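Household Goods Workroom, Plernow Building
Notebook entry, 25 July 2025
Subject: shelf stock, table surface and red cloth

The workroom was put in order this morning before any trials were recorded. The purpose of this entry is to set down the arrangement of the stock, the present rules for the table, and the points on which the cloth procedure is still unsettled. Colleagues using the room after this date are asked to read it together with the April entry, which it replaces in part.

The open shelving remains the place for packaged goods. Under the April arrangement these were stored by supplier, with Radness items on one side and Pritness items on the other. This was convenient when deliveries were checked in, but it was of little use to a person looking for a bag or a box of a given kind. Goods are now kept by type of package: soft bags together, boxes beside them, flat packages at the end. A blue packet has been moved twice this month because it tends to disappear behind the larger bags. It is to stay at the end of its row, and whoever takes it down should put it back in that position.

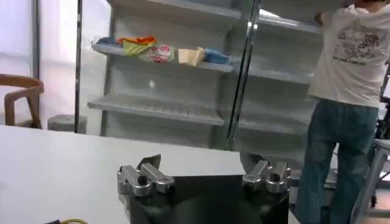
The question of how full the shelves should be was raised again. The view recorded here is that one row of packages on a shelf is sufficient, and that stacking should be avoided even where the height allows it. Bags that have been handled many times lose their shape and will not support anything placed on top of them. Boxes with worn flaps have the same fault. An empty shelf is to be left empty unless the stock list calls for it – it is needed as a holding place when items are exchanged between sessions.

The stock list stands at 608 entries, of which 23 have no matching article in the room. Most of these are believed to be food packages that were thrown out after their contents expired. They will be struck from the list once the supply closet has been searched. Two entries describe the same white bag under different names, and the later one should be deleted.

Table surface. The white top is to be wiped with a barely damp cloth and then dried before any textile is laid on it. The spray cleaner supplied by Hoàng leaves a slight film. This makes no difference to boxes, but fabric drags on it, and folds that would otherwise lie flat begin to creep. The spray should be kept for the end of the day. Cups, pens and notebooks are to be kept off the table at all times, including during breaks.
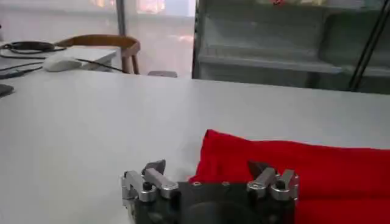

The red cloth has now been in use since April and has been washed according to the label. It is softer than when it was received. It holds a crease less sharply and is more inclined to settle into a heap. Both changes are acceptable for present purposes, but they should be kept in mind when current results are compared with the earliest ones. A second cloth of the same color was considered and declined, as the two would certainly be confused.

The starting condition of the cloth requires a clearer definition. Past notes use "folded," "bunched" and "loose" without distinction, and it is no longer possible to tell which state was meant. The following wording is proposed for future entries:

Flat: spread by hand, with no fold left standing.
Partly spread: mostly flat, with one or more raised folds.
Heaped: gathered together, edges not arranged.
Folded: edges brought together on purpose, number of folds stated.
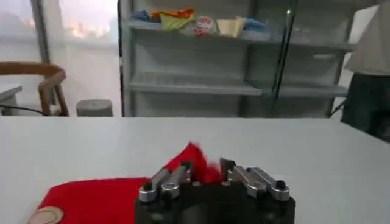

Where another article is on or beside the cloth, the entry should name it and state its position. Weight on one corner changes the way the remaining fabric lifts, and this has been left out of the notes too often. A short phrase is enough.

At the close of the day the cloth is to be shaken out, folded once in each direction and returned to its drawer. It should not be left on the table overnight, nor placed on the shelves with the packaged goods, where it gathers dust and hides smaller items.

Outstanding: search of the supply closet; correction of the duplicate entry; new labels for the shelf edges; trial of plain water only on the table for the coming week.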